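Trilobite Questions, Answered
Last updated Monday, March 23, 2020

I've been writing about trilobites on this site for 16 years and the same questions keep landing in my inbox. I love getting them (please don't stop!) but I'm slow at email, so try this page first.

Is a trilobite a kind of horseshoe crab?

No, though I get why people ask. They do look like they ought to be cousins, and there's a long-running argument over exactly where trilobites hang on the arthropod family tree. Some researchers put them closer to the group with spiders and horseshoe crabs in it, others closer to the one with insects and crustaceans. I've changed my mind on this at least twice and I'm ready to change it again. What everybody agrees on is that there are no living ones. If you found something scuttling on the beach at Evley, it's a different animal, and please put it back in the water.

So why "tri"?

Most people guess head, middle and tail, and it's a good guess, but the name is about the other direction. Look at one from above and you'll see a raised ridge running down the center with a flatter lobe on each side. Left, middle, right. The head, middle and tail have their own names - cephalon, thorax and pygidium - and once you've said "pygidium" out loud a few times you'll start finding excuses to use it.

Did they live at the same time as dinosaurs?

They missed each other by a long way. The last trilobites died out at the end of the Permian, in the big extinction that took most of life in the sea along with them, and the dinosaurs came along later, in the Triassic. By then trilobites had already been around since the early Cambrian, so they had a much longer run than the dinosaurs did. Every December I get sent at least one Christmas card with a trilobite riding a T. rex, and I put them all on the fridge anyway.

Is it true their eyes were made of rock?

Pretty much, and it's my favorite thing about them. The lenses were calcite, the same mineral you find in limestone. Most kinds had compound eyes with lots of tiny lenses packed together under one covering, but one group, the phacopids, went a different way and had bigger, separate lenses you can often make out without a magnifier. There's also a thing called Erbenochile, with eyes like two towers and a little overhang on top that looks for all the world like a sun visor. And then plenty of trilobites had no eyes at all. Those were often living in deep or murky water where I guess there wasn't a lot to look at.

Why are so many of them rolled up?

Same reason a pill bug does it, as far as anyone can tell. The underside was soft and the top was armored, so curling up kept the soft parts safe. If mud came down on a curled one, it might stay curled for a few hundred million years. The rolled ones tend to cost more than you'd expect, and children always ask to hold them first.

I found half of one. Did something eat it?

Maybe, but it's much more likely that you've found a bit of old shell. Trilobites molted as they grew, the way crabs do, and a single animal could leave behind a whole string of cast-off outfits. A loose tail or a cheek piece with no body anywhere near it is very often a molt. Bite marks do exist, and healed ones too (there are lovely ones with a chunk missing and the edge smoothed over), but start by assuming laundry.

Mine came from a shop. Is it real?

I can't tell you from one blurry phone picture, and I've been fooled in person. A few things I check: tiny round bubbles in the surface, which means resin. A fossil that's a different texture from the rock around it, with a suspiciously neat seam. Spines that are all perfect and all the same shade. Two specimens in the same shop with the very same crack in the very same place! Plenty of real ones have been patched up a little, and I don't mind that as long as the seller says so. Number 808 in my own catalog is a cast that I bought as genuine, and I keep it with the rest because I'm fond of it.

Can I come and collect at Plarkby?

Not on your own, sorry. The quarry's a working site and you need to be on one of the club days. Nanna Kirkegaard keeps the list. There are only 3 club days a year and the newsletter goes to 3,000 people, so reply quickly and don't be upset if you end up on the next one. Bring eye protection, wrap your finds in newspaper, and write down which layer each one came from before you leave. I know you think you'll remember. I thought so too, and I have a whole drawer labeled "somewhere in the lower bit."

How do I clean one?

Dry, and slowly. A soft brush and a wooden toothpick will get you a surprisingly long way on shale. Please don't use vinegar - the fossil is often calcite and so is the rock, and the acid won't know which one you wanted to keep. If it's still mostly buried, leave it alone until someone with an air scribe can look at it.

Which one's the best trilobite?

Walliserops, the one with the trident sticking out of its face. There's a good case that the males used it for shoving each other around, like beetles do with their horns. I'll hear arguments for other species in the comments.

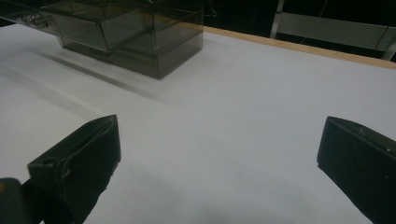 Malou Hallgrímsson: Walliserops is the obvious pick and I'm not having it. Put in a word for the agnostids! Tiny, mostly blind, only two segments in the middle, and people still can't settle whether they're even trilobites. Also, I did the vinegar thing years ago on a calymenid before I found this page, so could you please move that answer up to the top?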